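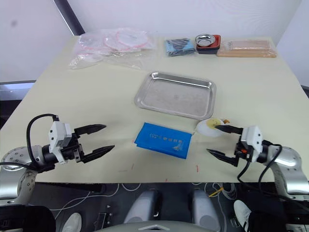
Plurnley stainless instrument tray

A plain rectangular tray for setting out scissors, forceps and other hand instruments on a bench or table. The edges are raised and rounded, so instruments stay in when the tray is carried and the inside can be wiped without grit collecting in a corner. There are no handles and no lid. It is supplied by Groravine and ships flat in a card sleeve.

Item number: 920
Material: stainless steel
Sold: singly or in boxes of 6
Care: warm water and mild detergent, dry with a soft cloth

The base will pick up fine scuffs in ordinary use. They do not affect the tray. Please don't use wire wool on it – the marks it leaves are much deeper and hold dirt.

Using it with a soft pad

Many teaching rooms keep a pad in front of the tray and move instruments from one to the other as they are needed. A pad with a blue border is easy to find on a pale table, and black-handled scissors show up well against a light grey middle. Lay the pad flat and keep wrapped items to the back of it, with the handles of anything unwrapped towards the person working.

The tray comes without a pad. Pads, dishes and tubing are listed separately under Bench Supplies. 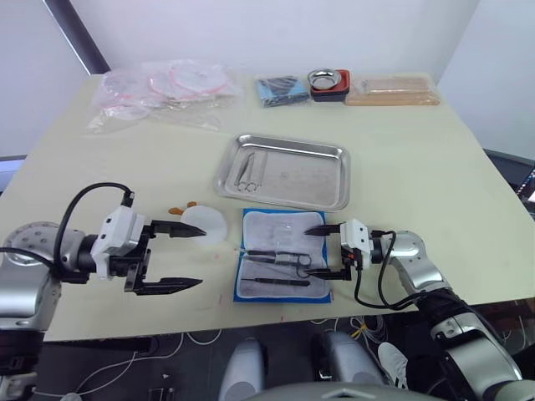 Kerttu Kokkonen writes that she ordered two boxes for a practical skills course and would have liked a slightly deeper tray for the longer forceps, but that the size suits scissors and they stack well in the cupboard. She gives it four stars. A deeper version, the Jolum, is due in February.

Laying out a tray

Put ring-handled instruments in with the rings at the front. Two or three is a sensible load for one exercise. Shafts can cross without harm, but check that the tips are closed before you lift the tray. Small loose parts are better in a round dish at the back of the table, and coiled tubing can stay in its clear bag until it is wanted.

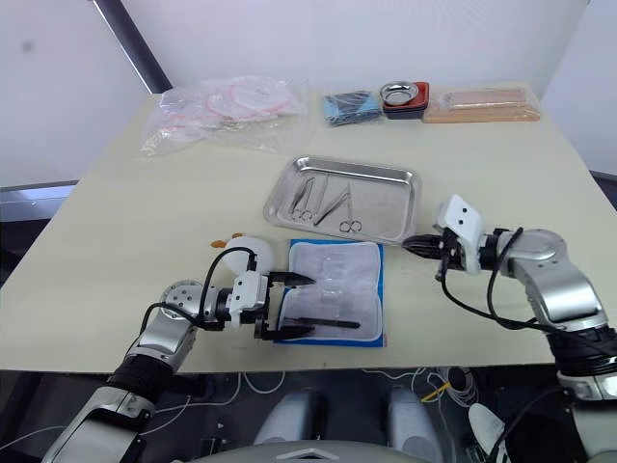

Can the tray go in a dishwasher?
Washing by hand is what we recommend, as salt and strong tablets can spot the steel over time.

Orders and returns

Orders placed before 2 pm leave the same working day. Unused trays can be returned within 29 days in the original sleeve. For box prices, write to Archana Rastogi in the Groravine sales office and quote the item number.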